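Local Public Finance, Session 6
Who Pays for the Water Pipes? Notes on User Fees and Cross-Subsidies
Handout for August 4, 2022

Last time we got through property taxes and I promised you something more fun. Water bills! I mean it. A water bill is the best document a town ever sends you, and by the end of today I hope you'll want to read yours twice.

Start with the town of Wanano, our running case. It has 900 metered connections and one treatment plant. The plant costs almost the same to run whether people use a lot of water or a little: staff, loan payments, testing, the pump contract. Economists call these fixed costs. Chemicals and electricity go up and down with use, and those are the variable costs.

Now look at how Wanano charges. Each household pays a flat fee of 15 dollars a month plus a price per thousand gallons. The flat fee covers only a small slice of the fixed costs, so the rest has to come out of the per-gallon price. Can you see the trouble coming? In a rainy summer people stop watering lawns, revenue drops, and the loan payment stays right where it was.
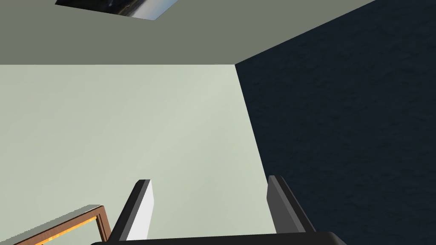

Rhydian Harries objected to this in the discussion section, saying that a low flat fee is the only thing keeping the bill bearable for a retired person living alone, and that a utility can always build a reserve in dry years to carry it through wet ones.

I love this objection, and it gets us straight to the main tradeoff. A high flat fee gives the utility steady money, but it falls hardest on small users. A high per-gallon price rewards saving water (great in a drought) and makes the budget jumpy. A reserve helps, provided the town council leaves it alone. Ukasden, the next town over in our case packet, built a lovely one and then spent it on resurfacing the main road.

Terms to know: fixed cost, variable cost, block rate, cross-subsidy, enterprise fund, rate stabilization reserve.

A quick word on cross-subsidy, since it tripped people up last year. It means one group of customers pays more than the cost of serving them so another can pay less. Business customers often carry part of the household bill this way. Sometimes a council chooses that openly, and sometimes it has been sitting in an old rate table for decades.

For next time: read the Tessier chapter through page 262 and bring a utility bill, yours or a relative's, with the account number blacked out. Mark every line as fixed or variable. Some lines will be hard to place, so put a question mark next to those and we'll argue about them together.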